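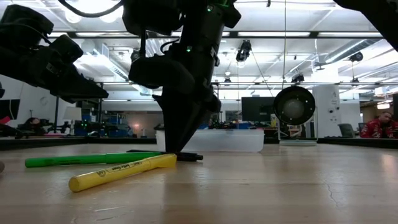
Desk pens: bin, cup or drawer?
Home Office & Organizing > Small Stuff

plainpaper_98
Posted 28th February

Trying to settle something before I spend money. I have two highlighters, a yellow Bic Brite Liner and a green one, plus a black marker, and they live flat on a long wooden table along with whatever else I dropped there that week. Behind them is a shallow frosted plastic bin that was supposed to hold them. It never does. Everybody on the organizing blogs says a shallow open bin is the answer. I've had mine since November and I'm not convinced it does anything except take up table.

Do any of you put pens back in a bin after using them? Every time, I mean, including the days you're busy.

grumbleshelf
No. I bought the Skimby desk set, six trays, and now I have six trays with one paper clip each and the pens are still on the desk. Organizing products are mostly a way to own more plastic.

tidy_ish
Disagree with grumbleshelf. The bin works if it's in front of you. Yours is behind the pens, so you have to reach over them to put them away. Of course you don't do it. Move it to the side of your writing hand and try again for a week.

plainpaper_98
I had it at my right hand until Christmas. Same result. Also then I had nowhere to put my arm.

tidy_ish
Left side then?

plainpaper_98
I'm right-handed.

mudroom7
Cup. A plain mug. Why is this a thread

inkstained
Because a cup is bad for some of them. I was always told to store highlighters flat, or the ink runs down to one end and the tip either dries up or floods. Flat on the table is better for the pens than standing in a mug.

mudroom7
Told by who? I've had highlighters standing up in a mug for years. They die because my kids leave the caps off.

inkstained
The packaging on the Drostia ones I used to buy said horizontal. I don't have it anymore so I can't show you.

grumbleshelf
So the source is a package you threw out. Great.

inkstained
Test it yourself, then. Two of the same pen, one up, one down, same amount of use. I'd like to see it.

grumbleshelf
I'm not running a lab over a highlighter.

lowdrawer
My worry would be the wood, more than the pens. Is the table sealed? I had a pale tabletop and a black marker bled on it overnight with the cap half on. I sanded it, used the Prenura cleaner that has 300 glowing reviews, sanded it again. Still a gray spot. The spray did nothing I could see.

plainpaper_98
It has a thin dark crack near one end and I don't know what's on it for a finish. Water beads up most of the time. I did wonder if ink would go straight down the crack.

lowdrawer
It will. Keep the black one away from there at least. Highlighter I'd worry about less, though green is worse than yellow in my experience.

tidy_ish
Which is an argument for the bin! Plastic wipes clean.

grumbleshelf
It's an argument for putting the cap on.

plainpaper_98
OK, and the thing I was going to buy is the Talebi drawer insert, the one with seven slots. Anyone have it?

mudroom7
My sister does. The slots are too narrow for fat markers. Regular pens fit. A flat highlighter might go in if you turn it on edge, haven't tried.

inkstained
Seven slots for three pens seems like a lot anyway.

plainpaper_98
That was my feeling. I'm going to leave the insert alone and put the bin on a shelf for a month. If the pens end up in the same place as they do now, the bin can hold batteries.

tidy_ish
Still think you should try the left side.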